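Avanside Hebekissen-Set für Maschinenumzug und Schwerlastmontage

Startseite > Hebetechnik > Hebekissen > Sets

Artikelgruppe: Hebekissen, flach
Hersteller: Avanside
Lieferung: auf Palette, frei Bordsteinkante
Preis: auf Anfrage
Stand der Angaben: Montag, 2. Mai 2022

Das Hebekissen-Set von Avanside ist für Arbeiten gedacht, bei denen unter der Last kaum Platz ist. Werkzeugmaschinen, Pressen, Schaltschränke und Behälter stehen häufig so dicht am Boden, dass ein Maschinenheber mit seiner Klaue nicht darunter passt. Das flache Kissen wird in den Spalt geschoben, mit Druckluft gefüllt und hebt die Last so weit an, dass Fahrwerke, Panzerrollen oder Unterleghölzer gesetzt werden können. Für den eigentlichen Transport ist das Set nicht vorgesehen.

Einsatzbereiche

Hauptabnehmer sind Montagebetriebe, die Maschinen innerhalb eines Werks umsetzen oder auf ein neues Fundament stellen. Dazu kommen Instandhaltungsabteilungen, die ein- oder zweimal im Jahr eine Anlage anheben müssen, um Maschinenschuhe zu tauschen oder den Boden darunter auszubessern. Auch beim Ausrichten nach dem Aufstellen werden die Kissen verwendet. Sie lassen sich feinfühlig füllen und entlüften, und die Last kommt langsam herunter, ohne aufzusetzen wie bei einem zu schnell geöffneten Hydraulikventil.

Auf unebenem Hallenboden passt sich die Kissenfläche der Unterlage an. Scharfe Kanten, Späne und Schweißperlen müssen vorher entfernt werden. Wo das nicht möglich ist, legt man die mitgelieferten Schutzmatten ober- und unterhalb des Kissens ein. Heiße Oberflächen sind für die Kissen nicht zulässig.

Lieferumfang

3 Hebekissen mit Schnellkupplung
3 Füllschläuche, farblich unterschieden
6 Schutzmatten
1 Steuerorgan mit getrennten Ventilen, Manometern und Sicherheitsventilen
1 Druckminderer
1 Transportkiste mit Einlage
1 Betriebsanleitung mit Prüfbuch, deutsch

Die Unterleghölzer gehören nicht zum Lieferumfang. Wir führen sie als Stapelsatz Abbasi in Hartholz, Kanten gefast, gebündelt zu je 6 Stück. Andere Unterbauten sind möglich, wenn sie für die Last ausgelegt sind und nicht rutschen.

Technische Angaben

Tragfähigkeit je Kissen: 3.000 kg
Kantenlänge Kissen: 100 cm
Füllmedium: Druckluft, ölfrei und trocken
Anschluss: Schnellkupplung mit Verriegelung
Ausführung: gewebeverstärkt, beidseitig profiliert

Die Tragfähigkeit gilt für das flach aufliegende Kissen bei voller Auflagefläche. Mit zunehmender Hubhöhe wölbt sich das Kissen, die tragende Fläche wird kleiner und die nutzbare Kraft nimmt ab. Das Diagramm dazu steht in der Betriebsanleitung und ist zusätzlich im Deckel der Kiste angebracht. Für die Planung bitte immer den Wert bei der benötigten Hubhöhe verwenden.

Die Tragfähigkeiten mehrerer Kissen dürfen nicht einfach addiert werden. Bei den meisten Maschinen liegt der Schwerpunkt außerhalb der Mitte, eine Seite trägt also deutlich mehr. Angaben zum Schwerpunkt finden sich im Aufstellplan des Maschinenherstellers. Fehlt der Plan, sollte die Last vorab gewogen werden. Wägezellen dafür können bei uns gemietet werden.
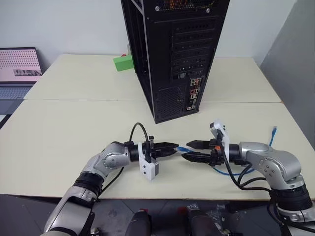

Vor dem Anheben sind alle Leitungen zur Maschine zu trennen und bewegliche Teile wie Schlitten, Türen und Ausleger zu sichern. Kühlschmierstoff und Öl werden abgelassen, soweit der Hersteller das vorschreibt. Danach wird das Kissen vollständig unter die Last geschoben, mindestens jedoch so weit, wie es die Betriebsanleitung angibt. Gehoben wird in kleinen Schritten, und nach jedem Schritt wird unterbaut. Unter einer Last, die nur auf Kissen ruht, darf niemand arbeiten oder hineingreifen.

Das Steuerorgan steht während des Hubs außerhalb des Gefahrenbereichs. Wer es bedient, muss die Last sehen können oder Sprechverbindung zu einer zweiten Person haben. Längere Füllschläuche sind als Zubehör erhältlich. Schläuche anderer Hersteller sind nicht freigegeben, auch wenn die Kupplung passt.

Zubehör

Verlängerungsschlauch mit Absperrventil
Ersatzmatte, einzeln
Stapelsatz Abbasi, 6 Hölzer
Fahrwerk Zultelico, lenkbar, mit Deichsel
Fahrwerk Zultelico, starr, paarweise mit Verbindungsstange
Kompressor, tragbar, nur zur Miete

Die Fahrwerke der Reihe Zultelico sind in der Bauhöhe auf das Set abgestimmt. Für Industrieböden mit Beschichtung empfehlen wir die Rollen aus Polyurethan. Auf Asphalt und im Hof sind Stahlplatten auszulegen.

Prüfung und Lagerung

Kissen, Schläuche und Armaturen sind vor jedem Einsatz auf Schnitte, Blasen und Quellungen anzusehen. Einmal im Jahr ist eine Prüfung durch eine befähigte Person erforderlich, das Ergebnis wird ins Prüfbuch eingetragen. Diese Prüfung kann in unserer Werkstatt in Nillasstead durchgeführt werden. Im Januar ist die Werkstatt wegen der Prüfung des eigenen Mietparks nur eingeschränkt verfügbar, Termine für diesen Monat bitte früh anfragen.

Gereinigt wird mit Wasser und milder Seife. Lösemittel und Bremsenreiniger greifen das Material an. Die Kissen werden trocken, liegend und ohne Druck gelagert, geschützt vor Sonnenlicht. Gefaltete oder geknickte Kissen nehmen wir nicht zur Prüfung an, sie müssen ersetzt werden.

Kauf und Miete

Das Set kann gekauft oder tageweise gemietet werden. Im Mietpreis sind die Transportkiste und die Schutzmatten enthalten. Abgerechnet wird vom Tag der Übergabe bis zum Tag der Rückgabe, Wochenenden ohne Einsatz bleiben frei, wenn sie vorher gemeldet sind. Verschlissene Matten werden nach Aufwand berechnet.

Für ein Angebot benötigen wir das Gewicht der Maschine, die Spalthöhe zum Boden, die gewünschte Hubhöhe und nach Möglichkeit den Aufstellplan. Bei Lasten mit hoch liegendem Schwerpunkt bitten wir zusätzlich um ein Maßblatt mit Seitenansicht. Eine Einweisung am Gerät ist bei Abholung in Nillasstead kostenfrei, vor Ort wird sie nach Anfahrt berechnet.

Verwandte Artikel

Maschinenheber Avanside, hydraulisch
Wägezellen-Set mit Anzeige, Miete
Stahlplatten für Fahrwege, Miete
Kantenschutz für Hebebänder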